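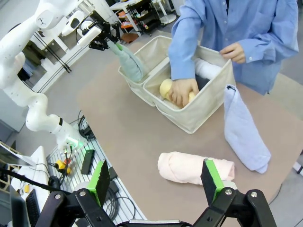

Chapter 6
Rolled Storage of Towels and Small Linens

6.1 Scope of the chapter

Chapter 5 dealt with flat folding and with shelves. The present chapter deals with rolling and with open containers: canvas baskets, wire baskets, deep drawers and bins. The two methods share a purpose, but they place different demands on the textile, on the container and on the person who has to take a single towel out without disturbing the others.

After working through the chapter, the reader should be able to select a rolling method for a given towel weight, calculate the useful capacity of a divided basket, and set up a loading order that survives daily use. The reader should also be able to recognize the linens for which rolling is the wrong choice. Fitted sheets, table linens with a pressed crease and anything quilted are treated in Chapter 7.

6.2 Background

Rolling was a laundry practice before it was a household one. The first edition of Kokkonen's handbook for linen rooms, issued in 1952, gives rolling a single paragraph and recommends it only for roller towels and bandages. Bath towels were to be folded in thirds and stacked with the fold outward, so that they could be counted from the doorway. The recommendation made sense where shelves were deep, stock was uniform and one person controlled the room.

Conditions in a home are different. Stock is mixed in size, color and age. Storage is often a basket on a shelf or under a bench, and several people draw from it. A stack in a soft-sided basket leans as soon as the first towel is removed. Rolls settle into the gap instead, and most of them stay closed if they were rolled with even tension.

6.3 Terms

The following terms are used throughout the chapter.

Roll: a towel folded lengthwise at least once and wound from one short end to the other.

Core: the first turns of the roll. A loose core is the usual cause of a roll that flattens under load.

Tail: the free end of the towel, lying on the outside of the finished roll.

Compartment: a section of a container bounded by walls or a divider. A basket with one divider has two compartments.

Standing load: rolls placed on end, with the spiral visible from above.

Lying load: rolls placed on their sides, in one or more layers.

Dead space: volume inside the container that cannot accept a further roll of the size in use.

6.4 Choice of container

A container for rolled towels should be firm enough to hold its shape when partly empty. Canvas with a stiffened wall is adequate for hand towels and washcloths. Unlined canvas with no stiffening tends to bow outward under bath towels – the load then spreads, the rolls loosen and the upper layer sinks.

A divider is useful for two reasons. It shortens the distance over which rolls can shift, and it allows two categories to be kept apart without labels. In the trials described by Hertta Kettunen in her course notes for the Prallau housekeeping program, divided baskets were repacked less often than undivided baskets of the same outside dimensions. Her notes cover 402 baskets in use, all loaded with hand towels. No comparable record exists for bath towels, and the result should not be extended to them without caution.

The divider must reach close to the rim. A low divider lets the upper layer roll across from one side to the other, and the categories mix within days.

6.5 Loading

Place the basket on a table at a height that allows the hand to reach the floor of each compartment with the elbow slightly bent. Hold the back wall with one hand and load with the other. The holding hand keeps the wall upright and prevents the basket from sliding as the roll is pressed down.

Start at the back of the compartment and work forward. Press each roll down firmly at its middle. Pressing at one end tilts the roll and opens dead space under the other. Small dark cloths may be tucked into a corner once the larger rolls are in position, provided that they have been tested for color transfer as described in Section 3.8.

A diagonal roll is acceptable in a lying load when the towel is longer than the compartment is wide. It does cost space. If more than one roll has to lie diagonally, the towels should be folded once more lengthwise before rolling, or moved to a larger container.

Towels awaiting loading are laid on the table in front of the basket with the tail underneath. A towel should not be left hanging over the basket wall for long. Its weight pulls a soft wall inward, and the hanging towel has to be rolled again in any case.

6.6 Towel weight and roll diameter

Diameter depends on the thickness of the pile, the number of lengthwise folds and the tension applied. Tension is the factor least often controlled. Two persons rolling identical towels will usually produce rolls of visibly different diameter, and a basket filled by both will contain more dead space than a basket filled by either one alone.

Ville Seppälä proposed a simple correction in the Metomau training manual: one finished roll is kept beside the work as a gauge, and every new roll is compared with it before loading. The manual reports on 872 rolls made in this way by trainees in their first month. Rejected rolls were nearly always too loose, seldom too tight. The gauge roll should be remade at the start of each session – it relaxes overnight and gives a false standard in the morning.

The Nerow scale, introduced in Section 6.7, replaces the gauge roll with a set of rings. It is quicker for large quantities and offers little advantage in a household.

6.7 Plan of the remaining sections

Section 6.7 continues with the measurement of rolls. Section 6.8 gives the capacity calculation for rectangular compartments, with corrections for standing and lying loads. Section 6.9 covers rotation, meaning the order in which clean towels are added so that the same few are not used repeatedly. Section 6.10 deals with moisture. A towel that feels dry on the surface may still hold water in the hem, and a closed roll dries far more slowly than a flat fold. Readers working in humid climates should study Section 6.10 before beginning the practical work.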